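Farkel Fan Meet, Kendard Hall
Pre-opening safety walk-round, with comments
Walked by: Piret Ramanauskas
Promoter's contact: Yaroslav Maksymiv
Date: April 17, 2019

Doors and queue

1. Queue barriers in place on the street side. YES
Comment: In place, yes. Whether they hold once the group's van turns up is another matter. In January the fans simply moved them. Weights on the feet, please, before doors.

2. Fire exits unlocked and clear. PARTLY
Comment: The exit by the cloakroom had merchandise boxes in front of it. I was told they would be gone "in a minute". I came back later and there were more of them. Not signed off until I see bare floor.

3. Capacity agreed and displayed. NO
Comment: The licence for the main room says 700. The promoter's sheet says 700 as well, then adds 200 "standing guests" at the back. Guests are people. They count.

4. Wristband system tested. YES
Comment: Tested on two members of staff, both of whom knew how it worked. I would not call that a test.

Stage and lighting

5. Rigging certificate seen. YES
Comment: Seen and copied. Rätsep did the hanging and Indrek Rätsep walked me through it himself. Best paperwork in the building.

6. Confetti cannons pointed away from the audience. YES
Comment: Pointed away at the moment. They are on swivel stands and nothing stops anybody turning them round for a better photo. Tape or lock them.

7. Edge of stage marked. PARTLY
Comment: White tape at the front, nothing on the left-hand steps where the five singers are meant to come down for the high-touch line. The choreographer says they know the stage. They arrived this morning.

8. Trailing cables covered. NO
Comment: Check the run from the sound desk to the interview sofa. A rug has been put over it. A rug is not a cable ramp.

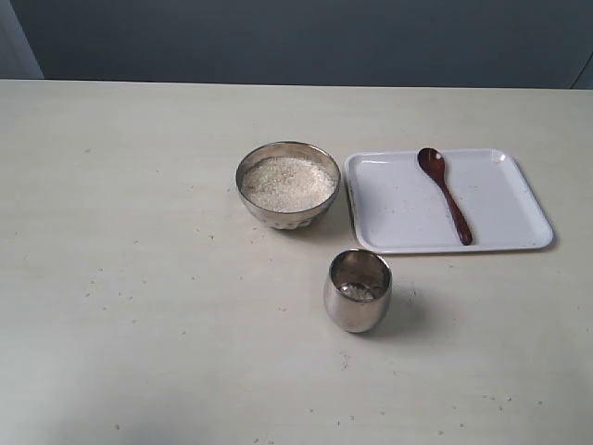 9. Smoke machine and alarm panel. NOT TESTED
Comment: The hall says the detectors over the stage can be isolated. Evaristo Leone says the smoke is so light that they needn't be. I'd like to see one of those two things proved before the opening number, and I'd like it in writing who switches the detectors back on.

Signing session

10. Tables fixed or too heavy to push. PARTLY
Comment: Too heavy for me. Not too heavy for a crowd leaning forward to get an album signed. Put the line further back.

11. Gift policy clear to fans. YES
Comment: Letters only, no food, no soft toys. It is on the website and on the door. I expect soft toys.

12. Security briefed. PARTLY
Comment: Jorora's team has been briefed on faces and passes. When I asked where the first aid room was, I got three different answers. Brief them again.

13. Medical cover on site. YES
Comment: Confirmed by phone, kit checked. They want a clear path from the front rows and at present there isn't one.

Paperwork

14. Risk assessment supplied. YES
Comment: Ref. 2457. It is last year's with the name of the group changed, and on page 2 it hasn't been changed.

15. Evacuation announcement ready. NO
Comment: Shoaib Gondal is hosting and says he will improvise. He is very good on the radio. He can read from a card like everyone else.

Result: not passed. Items 2, 3, 8, 9 and 15 to be put right before doors, and I will look at each one again myself. The rest can be done during soundcheck. Mr Maksymiv has a copy and has told me it is all in hand, which is also what he wrote on the January form.

P. Ramanauskas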